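The Tripathi suture practice pad, after a winter of evenings

I bought the Tripathi pad in a fit of optimism before my surgical skills block, and I've grown so fond of it that I've been boring the whole house with it ever since. It's a slab of layered silicone that sits in a tray on the kitchen table, and you sew it up. That's the whole product, and I love it!

What you get

The pad itself, the tray, a curved needle holder, toothed forceps, scissors and a small box of thread. Kustimeck sell the same pad on its own for less, so if you already have instruments, buy it there. Mine came through the shop in Flestotcombe, well wrapped, with a printed booklet of knots that I still keep propped against the kettle.

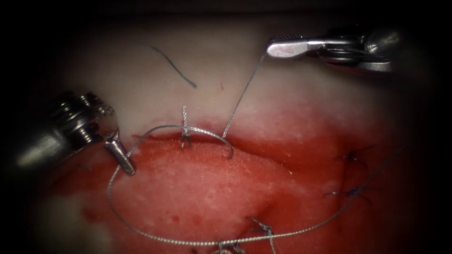 How it feels to sew

Lovely, mostly. The top layer has a bit of drag, so the needle doesn't skate off the way it did on my old foam block, and the layer underneath gives just enough to punish you for pulling too hard. I tore two of the short cuts in the first week by yanking at my knots (the booklet does warn you). After that I slowed down, took smaller bites and began to get edges that met properly along the full length. Deep stitches are harder to judge, as the bottom layer is rather stiff.

The needle holder surprised me. I expected something flimsy from a kit, and it has a good firm bite and a ratchet that lets go when you ask it to. The forceps are only fair, a touch springy for my hands, and I swapped them for an older pair by Plidoretti that a friend was throwing out. 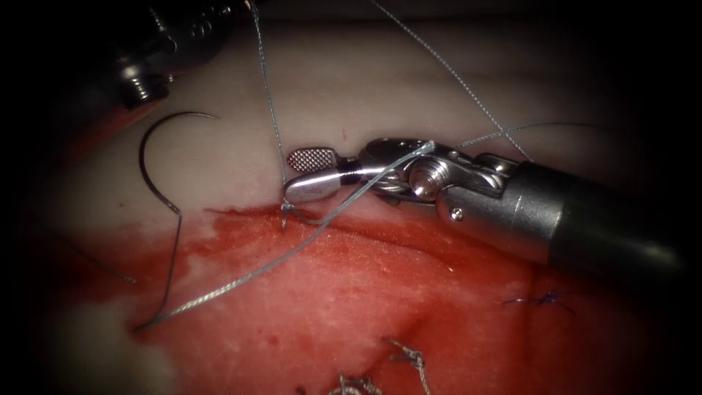
Instrument jaw at the tissue edge.

Will it last?

I reckon I've put nearly 2,000 stitches into mine. The long cut has gone ragged on one side and the middle is peppered with holes, but the corners are still good and the tray grips the table as well as ever. Wash it in soapy water, dust it with a little talc and keep it out of the sun. Ten minutes a night has done far more for me than the one long Friday session I used to force myself through.
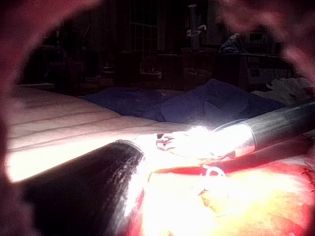
Harsh Pathak wrote in to say the pad is good but the thread runs out far too soon, and that he gets by on cheap black nylon from a fishing shop, which knots a bit slippery but costs next to nothing. I've since bought a reel myself and he's quite right, just add an extra throw.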